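Asunto: Re: Cambios sin ticket en las tiendas de Jerkau

Estimados todos:

Gracias por las respuestas al mensaje de marzo. Copio primero lo que yo había preguntado, para los que se han incorporado después a la lista.

> He comprado en Bainbridge, la tienda de la planta baja de Jerkau,
> un juego de sábanas y 4 toallas de la marca Eslow. Una de las toallas
> tiene el borde descosido. Me dicen que sin ticket no cambian nada,
> aunque pagué con tarjeta y tengo el movimiento del banco.
> ¿Alguien ha conseguido un cambio en esta situación?
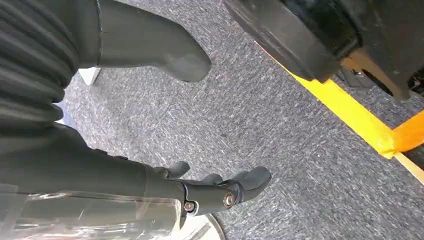
Lionel Penrose contestó que a él sí le aceptaron el extracto del banco, pero en el mostrador de atención al cliente y no en la caja, y que le pidieron también la etiqueta del artículo. Añadió que el importe se lo dieron en un vale y que el vale caducaba a los seis meses.

He seguido su consejo. Fui al mostrador con el extracto impreso, donde figura el cargo de 127 euros, y con las etiquetas, que por suerte no había tirado. La empleada fue muy correcta. Buscó la compra con la fecha y el importe y la encontró en pocos minutos. Me ofreció dos posibilidades: otra toalla igual o un vale. Elegí la toalla, pero en mi color no quedaba ninguna y la tuvieron que pedir.

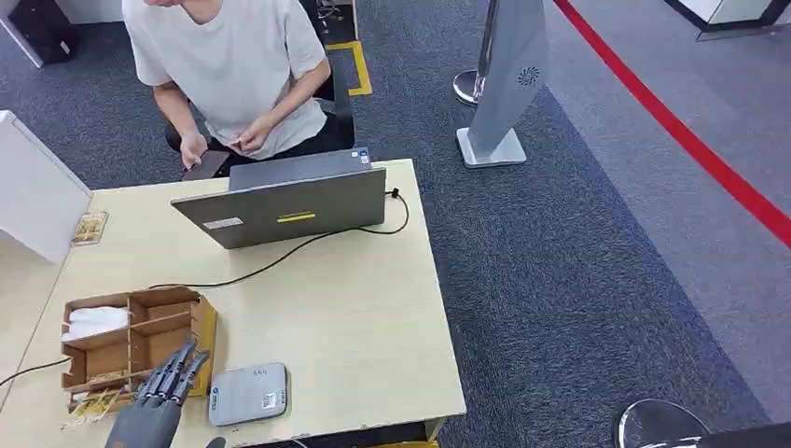 La espera fue de aproximadamente dos semanas. Me avisaron por mensaje de texto y la recogí sin pagar gastos. Quiero corregir una cosa que escribí en marzo: dije que la tienda no cumplía sus condiciones, y esto no era exacto. En las condiciones está escrito que el cambio por defecto se admite con «justificante de compra», y el extracto les vale como justificante. El problema era que en la caja no lo sabían.

Me queda una duda con Gendia, que tiene su local en la misma galería. Allí compré unas fundas de cojín que estaban rebajadas, y en el ticket pone que los artículos en oferta no se devuelven. No tienen ningún defecto, solamente me equivoqué de medida. Si alguno de ustedes ha probado a cambiar por otra talla en época de rebajas, le agradecería que me lo contara antes de que vaya hasta allí con la bolsa.

Un saludo cordial y disculpen si hay alguna falta en mi español.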